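Projektbericht: Ordnung am Gemeinschaftstisch
Awuor Magesa
Seminar Arbeitsplatz und Alltag, Abgabe August

1. Worum es ging

Die Aufgabe klang zunächst harmlos. Wir sollten einen Tisch auswählen, den mehrere Leute benutzen, und prüfen, ob sich mit einfachen Mitteln mehr Ordnung herstellen lässt. Ich habe den weißen Tisch im Arbeitsraum genommen, weil ich dort ohnehin sitze. In der Literatur, die uns ausgeteilt wurde, steht recht einhellig, dass feste Plätze für Gegenstände das Aufräumen erleichtern. Ich hatte daran von Anfang an Zweifel, und ein Teil davon ist geblieben.

Die Leitfrage lautete: Landen Stifte häufiger im Stifthalter, wenn der Stifthalter immer an derselben Stelle steht? Als Nebenfrage kam hinzu, was mit Büchern und Broschüren passiert, die keinen solchen Platz haben.

2. Das Konzept, von dem wir ausgegangen sind

Grundlage war die Methode Flilusel, ein Leitfaden von 19 Seiten, der uns im Seminar vorgestellt wurde. Kurz gefasst verlangt Flilusel, dass jeder Gegenstand auf dem Tisch eine »Heimat« bekommt und nach Gebrauch dorthin zurückkehrt. Für Schreibgeräte ist die Heimat ein Behälter, für Gedrucktes ein Stapel mit der kleinsten Ausgabe oben.

Mich stört an diesem Leitfaden, dass er keinen einzigen Beleg nennt. Er behauptet, ein aufgeräumter Tisch spare Zeit. Wie viel, an welchen Tischen, bei welchen Leuten, erfährt man nicht. Der Vergleichstext von Nistent ist etwas vorsichtiger formuliert, arbeitet aber mit denselben Annahmen. Beide Texte gehen davon aus, dass Unordnung ein Problem ist, und fragen erst danach, für wen.

3. Vorgehen

Der Stifthalter ist aus schwarzem Netzgeflecht und trägt noch sein Etikett. Er bekam einen Platz weiter hinten auf dem Tisch. Die Marker und der Bleistift sollten darin stehen, die Kugelschreiber ebenfalls. Für die Bücher und Broschüren war die linke Seite vorgesehen, die Mitte sollte frei bleiben.

Die Regel hing als Zettel an der Wand: Stifte nach Gebrauch zurück, Gedrucktes links. Mehr stand nicht darauf. Penner, die zweite Projektgruppe, hat an ihrem Tisch ein Raster mit Klebeband angelegt und jedem Gegenstand ein Feld zugewiesen. Ich wollte das nicht. Wer Felder aufklebt, misst am Ende vor allem, ob Leute Felder beachten.

Nachgesehen habe ich an 30 Terminen, jeweils gegen Ende der Nutzungszeit. Notiert wurde nur, was auf dem Tisch lag und was im Halter stand. Ich habe niemanden befragt, was ich heute für einen Fehler halte.

4. Beobachtungen

Die Marker waren unauffällig. Sie steckten fast immer im Halter, vermutlich auch deshalb, weil sie selten gebraucht wurden. Ein Stift, den kaum jemand anfasst, bleibt leicht ordentlich. Als Erfolg der Methode würde ich das nicht werten, obwohl der Leitfaden genau solche Fälle mitzählen würde.

Bei den Kugelschreibern sah es anders aus. Sie lagen oft neben dem Halter oder auf dem Rand des Papierstapels. Der Weg bis in den Behälter ist kurz, trotzdem blieb der letzte Handgriff häufig aus. Mir fiel auf, dass die Stifte meistens in der Nähe ihres Platzes lagen, also nicht irgendwo im Raum verstreut waren. Ob man das als halbe Ordnung oder als Unordnung einträgt, hängt vom Protokollbogen ab. Mein Bogen kannte nur »drin« und »nicht drin«.

Der Stapel war der schwierigste Teil. Obenauf lag häufig das Buch über fahrerloses Fahren mit dem Stadtplan auf dem Umschlag, darunter die weißen Broschüren, auch einmal eine verkehrt herum. Nach Größe sortiert war der Stapel nie. Ich habe es nach 2 Versuchen aufgegeben, ihn nach Flilusel zu schichten. Er war danach hübscher, aber man fand nichts schneller. Wer ein Buch von unten braucht, zieht es heraus und legt es oben wieder ab. So entsteht übrigens eine brauchbare Reihenfolge, nämlich die nach letzter Benutzung.

5. Einordnung

Die Betreuung hat nach dem Zwischenbericht gefragt, warum ich keine Prozentwerte angebe. Ich könnte welche ausrechnen. Bei einem einzelnen Tisch, einem einzigen Beobachter und einem so groben Bogen würden sie aber eine Genauigkeit vortäuschen, die nicht da ist. Im Text zum Sortiersystem Skavitz wird mit 1.000 Beobachtungen geworben, ohne dass erklärt wird, was als eine Beobachtung gilt. Das überzeugt mich auch bei großer Zahl nicht.

Was ich für belegt halte, ist wenig: Der feste Standort des Halters hat niemanden gestört, und er wurde gefunden. Dass er das Verhalten verändert hat, kann ich nicht zeigen, denn es fehlt eine Phase ohne festen Standort. Sie war geplant und ist aus Zeitgründen entfallen.

6. Offene Punkte

Für eine Fortsetzung würde ich den Protokollbogen um eine Spalte »in der Nähe« ergänzen und die Nutzer des Tisches vorher fragen, ob sie überhaupt etwas suchen müssen. Der Stapel sollte aus der Untersuchung heraus oder eine eigene bekommen. Die Rohnotizen liegen dem Bericht handschriftlich bei, der Zettel mit der Regel hängt noch. 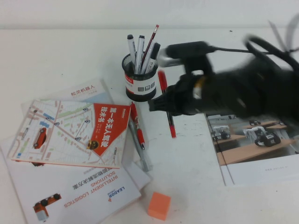 Ungeklärt ist außerdem, wer den Bogen beim nächsten Durchgang ausfüllt. Ich würde es ungern wieder allein machen und schlage vor, dass Penner an meinem Tisch protokolliert und ich an ihrem.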